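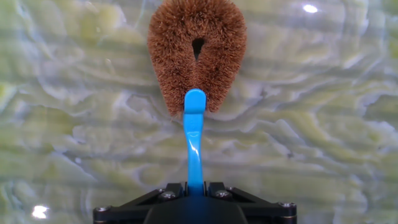

Minutes / Household Meetings

Skumach House, residents' meeting
30 August 2018, ground floor kitchen

Present: Joni Hämäläinen (chair), Irja Ikonen (minutes), Arvo Honkanen, Veikko Pitkänen
Absent with notice: Joni Kuusisto

1. Opening
The chair opened the meeting. The minutes of the May meeting were approved with one correction: the broken drain cover was in the laundry room, not the bathroom.

2. Scrubbing brushes
Arvo reported on the brushes for the shared kitchen. The one with the brown fiber head and the blue plastic handle has been used on the marbled counter and on the sink. Arvo is satisfied with it and would like to keep this type. Veikko said the fibers are coarse and asked if they could dull the shine on the green and white surface. Irja had looked along the counter by the window and found no new scratches. Stray fibers do come off and end up in the sink strainer.

Agreed: the fiber brush stays in use for the sink, root vegetables and baking pans. The counter is to be wiped with a cloth and washed with the brush only when something has dried on. Coated frying pans are not to be scrubbed with it at all. Brushes are to be hung up after use and not left standing in the dishwater.

Arvo will buy 4 more of the same kind, one for each floor and one spare. The old nylon brushes go in the trash.

3. Detergent
The Olis dish soap is finished. Irja proposed going back to Pons, which comes in a larger container. Veikko thought Pons smelled too strong. Vote: three in favor of Pons, one against. Irja will order it from Drendevetti along with the brushes if Arvo sends her the list by Monday.

4. Kitchen account
Balance at the end of May was 800 euros. After the new faucet, the plumber's visit and regular supplies, 396 euros remain. No increase in the monthly payment for now. Joni H. asked that receipts be put in the envelope inside the cupboard door with a name on the back. Two from June still have no name.

5. Cleaning turns
The list for the fall was gone through. Veikko and Joni K. trade weeks in the first half of the season. Whoever has the turn also cleans behind the stove. Arvo asked that the sink strainer be added to the list, and this was done.

6. Other business
The left-hand oven door does not close tightly. Veikko will look at the hinge. The blue tea towels belong to Irja and should be returned to the second floor.

7. Next meeting
Date to be posted on the kitchen door. Joni K. will be asked to take the minutes.

The meeting closed at 11 minutes past eight.

Irja Ikonen, minutes
Joni Hämäläinen, chair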